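Teleop demos in simulation: keep the slow ones or bin them?

Posted by marblehead on 13th May

Hi all, hoping someone has been through this. I'm recording demos in a simulated kitchen, driving the arm by remote control with a 6 axis puck, and the task is picking a purple flower up off a marble worktop. I've got 133 demos so far and my hands are killing me! 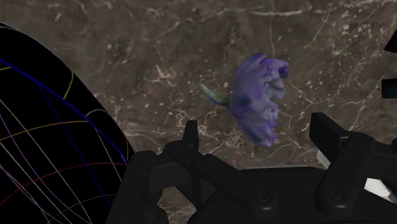 My trouble is the last bit of the approach. I come down nicely, then I dither, nudge left, nudge right, and the trained policy has picked up the dithering as well (it hovers like a nervous wasp). Do I delete every slow demo and start over, or can I trim them? I'm using the Kendura recorder if that matters.

Friederike Meinecke

Don't delete them! I did that in December and lost loads of good recoveries, which I then had to record all over again. Trim the stretches where the arm is barely moving and leave the corrections in, so the policy still sees how to get back when it's a bit off to one side.

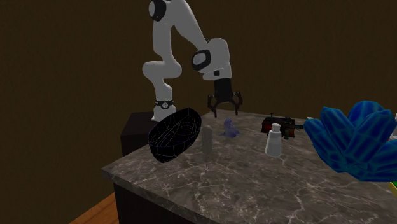
I'd also add a second view from further back while you're driving. With only the wrist view I could never judge my height above the counter, and most of my dithering came from that. Turn the puck sensitivity down for the final approach too. I use 2 speeds, with a button to swap between them, and I got much smoother after an afternoon's practice.

Oh, and move the flower between demos. Mine always started in the same spot and I paid for it later.

porkmont_dave

just record more. i did 800 and it was fine

ostex_fan

Same wobble over here, and trimming helped. Keep a copy of the untrimmed files though, I overwrote mine and the timestamps went funny.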